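Tema 2. Pandeo de barras esbeltas

Una barra comprimida puede fallar por flexión lateral antes de agotar la resistencia del material. La carga crítica de Euler depende de E, de I y del cuadrado de la longitud de pandeo. Con esbeltez superior a 80 usaremos siempre Euler.
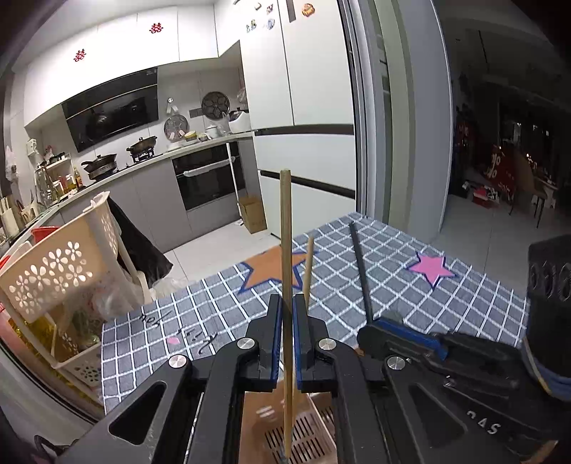
La esbeltez relaciona la longitud de pandeo con el radio de giro. Un palo de madera largo y fino, puesto en vertical, tiene esbeltez alta; otro más corto de igual sección, menor.

Problemas: del 2 al 12. Entrega: 06/07/2026.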